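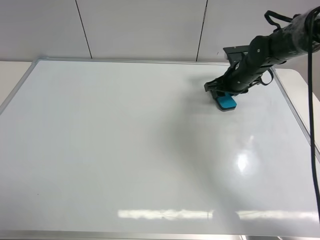

GROUNDS & STADIUMS

17/01/2019

Flendale finally has a roof over the away end. Three seasons of talk, two planning refusals, one contractor gone bust. And now the thing is up, painted, and on Saturday-league money too – well, almost.

The Mokham Road ground was never pretty. Open terrace on the east side, a main stand from the days when the railroad paid for everything, and a north end where visiting fans stood in the rain and complained. They complained a lot. Lisley supporters once brought a tarp.

The new stand holds 2,793. All seated, steel frame, roof sloping back toward the parking lot so the water runs away from the field. The old one emptied straight onto the touchline, and the corner by the scoreboard turned to soup every spring. Players hated taking corners there. Ask any winger.

Marjorie Lambert has run operations at the club through all of it. She walked me up the back steps at a pace I could not match, talking the whole way.

"We wanted the rows close to the field," she said. "People told us to push it back and put in a track. Who is going to run on it?"

So no track. The front row sits 4 yards from the goal line, behind a low wall, and from seat level you can hear the keeper shouting. You can proably hear what he's shouting too. Families have been put in the middle blocks.

Sightlines are good. Really good. I tried the top corner, the bottom corner and a seat behind one of the roof posts, and only the last one was a problem. The club knows about the posts. Those seats go cheap.

Less good – the concourse. Narrow, low, two food counters for the whole stand. At the test event the line for coffee went back past the restrooms and met the line for the restrooms. Lambert says a third counter opens before the season does. We'll see.

There are 148 spaces set aside for standing at the rear, with rails. That was the fight. The city wanted none, the fans' group wanted the whole upper section, and what got built pleased neither of them much. Abimbola Etim, who spoke for the fans at most of the meetings, still thinks the number is silly.

"It's two busloads," he said. "But it's in the drawings now, and you can add to a thing that's in the drawings."

He has a season ticket there already. Row furthest back, under the lights.

The design came from Ajayi, the small firm that did the rebuild at Lisley, and it shows in the stairs – wide, shallow, easy on the knees. The seats are green, same as the shirts. The old wooden benches were sold off to fans and some of them are now in back yards all over town.

What's left is the east side. Still open, still cracked, weeds coming up through the steps. Work there is meant to start in June, money permiting. Until then the home fans get wet and the visitors stay dry, and the letters to the club have started.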